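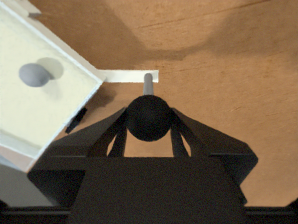

Kaja Vanags wants to know whether anyone can claim for being stuck on the Stunley road on Saturday, and I'd like the same answer, so I'm posting for both of us. The protesters had both lanes shut by 8 in the morning. I sat there for 3 hours, missed a paid shift, and the tow truck that finally moved the car in front of me scraped my door. The Kendska council page says to "contact the relevant authority" and doesn't say which one. A bloke at the servo reckons there's a fund. Is there?
Posted by Zane Vasiliauskas

Gunārs Grigaitė
There's no fund. Every time a road gets blocked somebody says there is, and I've yet to see the form. You have two separate things here. The lost shift is almost certainly gone — the council didn't block the road, the police will say they cleared it as fast as was safe, and good luck getting wages out of a protest group with no office and no bank account. The door is different. Get the tow operator's name and write to them with photos and a repair quote. If they were called in by police there'll be a job record, so ask the station for the number. Don't pay 100 dollars to one of those claim services. They send the same letter you could write yourself.

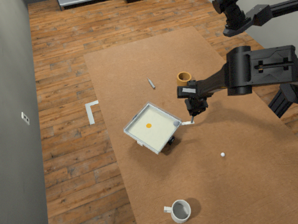
According to Tõnu Grīnberga, the Grirna blockade last September ended with a few drivers getting their towing fees back, but only those whose own cars were towed, and only after they'd complained twice. I haven't seen any paperwork, so take it for what it's worth. It wouldn't help with wages either way.

Kaja Strazds
just ring your insurer, mine sorted everything

Gunārs Grigaitė
Sorted what, though? If the quote comes in under the excess, the insurer does nothing except make a note on the file. Mine is 60 dollars short of any panel repair I've ever had done. Check the excess before you ring, and ask the tow company first.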